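Trondale Practice Rooms: questions we are often asked

Trondale is a set of simulated household rooms for people who train or test two-armed robots. The answers were collected by Maja Czerwiński from letters of our customers. If your question is missing, please write to the support desk and we will add it.

What do I receive when I buy the kit?

You receive 17 rooms, a library of household objects, and a player for replaying your recorded sessions. The price is 349 euros for one workplace. It is paid once, and updates are included until the next main version.

Do I need a real robot?

No. Many customers have none, or they share one with another department. The arms in the simulation can be driven from the keyboard, from a pair of hand controllers, or from your own program.

Which kinds of task can be practised?

Mostly picking up, moving and sorting of ordinary things. Food is the favourite of our customers, because the shapes are irregular and a grip that works on a box will often fail on a vegetable. You can place the objects on a table or directly on the floor, and with a mat or without it.
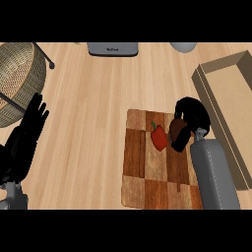

Each arm is controlled separately, so one hand may hold an object while the other stays open and waits. If you prefer to work with one arm only, switch the second to "rest" in the session menu. It remains visible but does not answer to commands.

Can I change the floor and the objects?

Yes. Floors, mats, boxes and baskets can be exchanged in the room editor. You can also bring in your own models, but please check the weight after importing. A wrong weight is the most usual reason why a hand drops something, and we receive many letters about it.

Will the results be the same on a real machine?

Not exactly, and we would not like to promise it. Friction and soft materials are the difficult points. Gwawr Rees has written a guide of 11 pages on how to compare a simulated grip with a real one, and it comes with the kit.

What computer is necessary?

Any desktop computer with a separate graphics card from the last few years should manage. On a laptop, we advise to lower the shadow quality first. The free trial contains 2 rooms, so you can try before you pay.

May a school use one licence for a whole class?

For this there is the classroom licence. Please write to us with the number of workplaces and we will send an offer.

Can I return the kit?

Yes, if the licence key was not yet activated. After activation we can only exchange it for another edition.

Related items

Costula hand controllers (pair)
Rarkevano object library: kitchen and pantry
Marsden room editor, separate licence
Trondale classroom licence
Release notes, February update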